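Barkby Open Day: simulated bedroom episodes

README, second version

Welcome, and thank you for downloading this! If you came to the Barkby open day in December, you have probably seen some of these episodes already, because this is the same set we had running on the big monitor by the door. Several visitors asked whether they could take it home and poke at it, so we tidied it up a little (only a little, please be kind) and put it here with some notes.

What you get

There are 83 episodes in the folder called demo, of which 38 were driven live by visitors using the hand controller. The rest were recorded by Kulsoom Niazi and Danish Gondal in the week before, mostly in the evenings, while we were still arguing over where the refreshments should go. Everything is simulated. The bedroom scenes were built in Metside, and the layouts come from Oltolik, our small scene shuffler, which scatters things over a bed and the floor near it and then hands the whole muddle to the arm.

How the demonstration went

We ran two sessions, one in the morning and a longer one after lunch. Each visitor got a short practice turn and then one recorded turn, with the instruction shown on screen. People were wonderfully patient – one family stayed for most of the afternoon session and cheered for strangers. A few turns were stopped early when the controller lost its connection, and those are marked "short" in the notes column. We left them in, as they are handy for testing a loader.

Known problems

Soft things are hard on the solver, and you will find bedding that creases in ways no real sheet would. Object scale is also uneven between layouts. Please don't use the timing column for anything serious. It was logged on the display machine, which was busy drawing as well.

A layout to start with

The polka-dot bed is the one most people remember, and it makes a good first file to open. The Franka arm reaches over the mattress with its gripper open, and there is a long dark gray piece lying across one of the printed dots, with a bowl farther up toward the headboard. 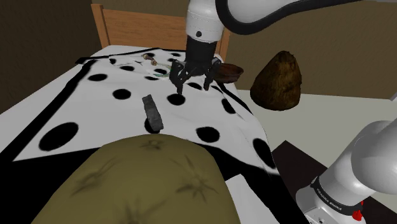 Kiani wrote to us afterward that the afternoon turns were much easier to follow once the instruction stayed on screen the whole time, and asked if the morning ones could be given captions too. We would love to do that, and it is next on the list.

Using it

Copy the folder anywhere you like, open the index file first, and load one episode before you try the lot. Corrections and questions are very welcome at the Barkby desk – Danish reads everything that comes in, though he can be slow around the holidays.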